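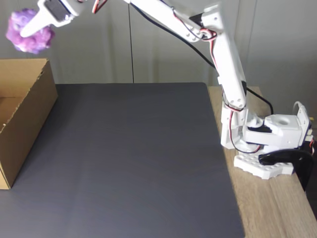 In October I started to clear the bathroom shelf, and it became a bigger work than I planned. I moved to Rernudport with one bag, and now I own more than 2000 small things, or it feels so.

My rule is simple: what belongs to the shower goes in one cardboard box, with no lid, so I can see what I have. The purple mesh sponge goes there too. I like this kind -- it makes a lot of foam from very little soap, and a 500 ml bottle of Soltby shower gel lasts me almost the whole season.

I wash the sponge in warm water, shake it well and hang it by the window overnight before it goes in any box. My old one I packed too early, and it smelled like a basement.

Next is the drawer with the towels. I have there three which I never liked, and I still did not decide about them.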